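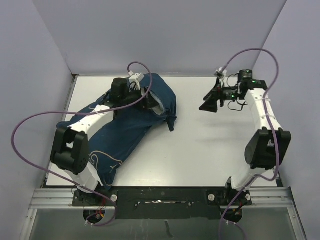 Folding pants is a way of making something long and floppy fit into something short and square, like a drawer. It works best when you spread the cloth out flat before you start. Dark blue cloth lying in a crumpled heap across a table is hiding its edges, and you need edges to fold. Look for clues. A paler patch of lining tells you a bit of the inside is showing. A curving line of stitching is handy too – once you've spotted it, you can keep track of which part is which.

Now smooth the cloth with your hands, working out from the middle. Lay one leg on top of the other, then bring the bottoms up to the waist. Fold once more and stop. Cloth is springy, and each fold makes the bundle fatter. After 7 folds you would have a lump, if you got that far, and the drawer would refuse to close.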